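Morkinlow open day set – read this first

Hello, and thanks for picking this up. I put this data card together after the open day we ran in November 2019, when we let visitors have a go at the simulated arm at Morkinlow. A few people asked afterwards if they could have the recordings, so I've tidied them up and written down what I can remember while it's still fresh.

I'm Oksana Moroz, and I look after the files. Kyrylo Sydorenko built the room, Welington Camargo ran the demo desk, and the two of them know far more than I do about why certain things behave as they do. Ask them first if it's a physics question!

What's in the set

There are 3441 clips. Of those, 2000 came out of the open day itself and the rest are our own practice runs from October, when Welington was still working out how long a turn should last. Everything is simulated, so you won't find any real camera footage in here. The open day clips are in the folder called visitors and the practice ones are in the folder called warmup. Please keep them apart if you're comparing people, as we'd all had weeks of driving the thing by then and it shows.

Most clips include the view from just behind the gripper, looking out past the fingers. It's the one visitors liked best and also the one that made them tilt their heads, because the whole room leans over when the wrist turns. One little girl drove with her head on her shoulder for her entire go. You get the orange panel and the Starry Night on the wall at quite a slant, with the dark grey floor filling up a lot of the rest.

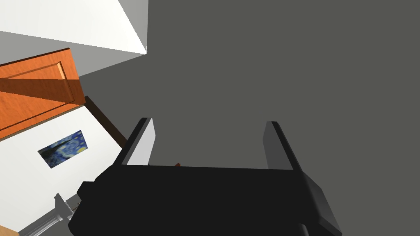

How a turn worked

Each visitor sat down at the desk, got a quick chat from Welington and then drove the arm with a hand controller. We call our driving program Sulano (it was meant to be a temporary name). The task was set by Index, the little script that picks what you've got to do next and writes it at the top of the log. If somebody gave up halfway we kept the clip anyway and marked it as stopped. Stopped clips are perfectly good for looking at how people steer, so please don't bin them without a look.

Radymyr Vasylenko stood by with the spare controller, and he'll tell you that the queue went out of the door after lunch. I was on the tea urn for that part, so I'll take his word for it.

The question we got most was about opening and closing. People expected the gripper to shut by itself when it got near something, and it doesn't – you have to tell it. So you'll find plenty of clips with long stretches where both fingers are wide apart with nothing between them. I've left those stretches in. If you want to trim them, the finger gap is the last column in each log, and it's easy enough to filter on.
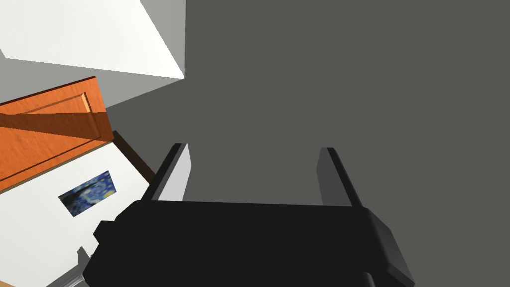
Data card, issue 2, page 3

The logs

Every clip has a plain text log with the same name. It holds the time, the joint angles, the hand controller position and the finger gap, one row per step. The first line is a heading and the second is the task. I've been told off by Zakhar Hordiienko for using commas in the task line, so watch out for that if you're reading the files with something fussy.

Issue 1 of this set had the left and right finger columns swapped. Sorry! If you downloaded it, please throw it away and get this one. The pictures were always fine and only the logs were wrong.

Things I'd watch out for

The colours are very plain. Kyrylo kept the walls flat and simple so the room would run on the old desk machine, and a model trained only on this will probably get rather attached to a grey wall. The light is uneven too. One finger can look nearly white on its inside face while the other is a good deal darker, and which one is brighter depends on how the wrist is turned. I wouldn't use brightness to tell left from right.

Some views have hardly anything in them except wall and window. Zakhar wanted them out, I wanted them in, and we settled on a separate list of 700 clips called plain.txt so you can choose for yourself. 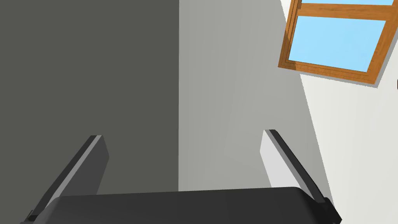
Gripper open, facing the corner by the window.

Using it

Do what you like with it for teaching or research. If you write something up, a mention of Morkinlow would be lovely, and I'd enjoy reading it. We took no names or ages at the desk, and the visitor numbers in the logs are simply the order people sat down in.

The Seidel folder is a smaller copy with fewer frames for anyone on a slow connection. It has the same logs and the same file names, so you can start with that and swap in the full clips later.

If something won't open, write to me and tell me the clip name and which folder it came from.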